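### 4.2 Colour drift between the two print runs

I should say first that I never meant this part of the study to get so big. In June I thought I'd make one set of prints on the Brodwood paper, one on the Worum, pop them side by side and write a paragraph. Then I started measuring, and I ended up with 167 prints pinned along the hallway at Haven and a very patient landlord!

The files were the same for both runs: street portraits and a few seaside landscapes, all edited on one screen and sent to one printer. I left each print for 8 days before measuring, as fresh ink keeps shifting a bit (the Worum sheets more so, they always looked slightly green to me on the first evening). Every print got readings at the same set of patches, which gave me 2,614 usable readings once I'd thrown out the ones where my hand slipped.
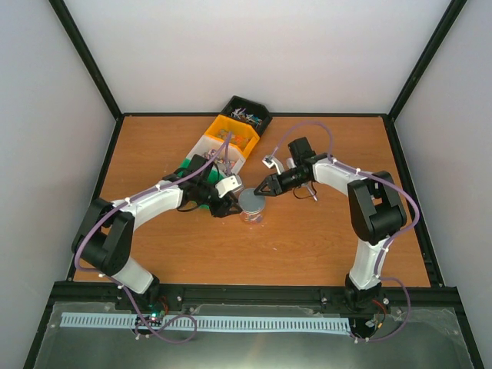 *Figure 3.*

The shadows were where the two papers parted company. On the Brodwood, dark coats and wet rocks kept a bit of detail and leaned warm, and I liked that a lot in the portraits. On the Worum the same areas closed up sooner. Skin tones hardly moved between the papers, which surprised me, as that was the thing I'd been fretting over since the pilot prints (see 3.1).

I also tried the Saarela profile in place of the maker's own, mostly out of curiosity. It pulled the Worum shadows open again, though the skies went a touch purple, and I could see it from across the room without any meter at all. I reprinted 2 of the landscapes to check I hadn't loaded the wrong sheet, and got the same purple both times.

How much of this would a viewer notice? I can only speak for my own eyes here, and by then they'd been staring at these pictures for weeks. Under the warm hallway bulbs I mixed up the two papers quite often, and by the window I almost never did. So the light on the wall matters a good deal, and I come back to it in 4.3, where the same prints are looked at again behind glass.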